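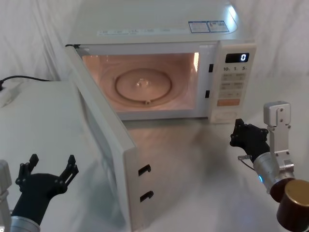

Figure 3. The microwave station at the open day, with the door open and both arms at the appliance.

4.2 Observations from the open day

The second station was shown to visitors at the Sallden hall on 30/09/2018. Visitors came in groups of 20, and each group stayed until the operator, Khurram Jadoon, had answered its questions. We chose a household microwave for this station because every visitor knows how to use one and can judge the work of the arms without any explanation from us.

The door was the part most discussed. It is held by two latches on its free edge, and when it stands open it takes a large part of the space between the left arm and the oven. The planner must therefore treat the door as an obstacle as soon as it has moved – a point which we had underestimated in our first tests with the Stukora controller.

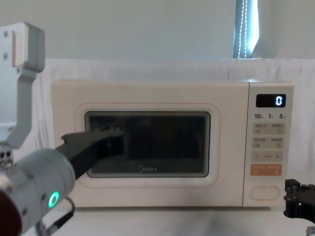

Contact with the front of the appliance was treated separately. The door surface is smooth and gives the finger little to hold, so we limited the contact force and allowed a small sliding motion before the arm reports an error. Two visitors asked why the arms do not simply press harder. Estela Palma explained that a light appliance can move on the table, and that all stored positions are then wrong.

We also collected written comments. Many of them concerned the speed, which was described as slow but calm, and a few asked for a spoken announcement before each motion. We agree with the second request – it will be included in the next version of the demonstration, together with the changes to the planner described in Section 6.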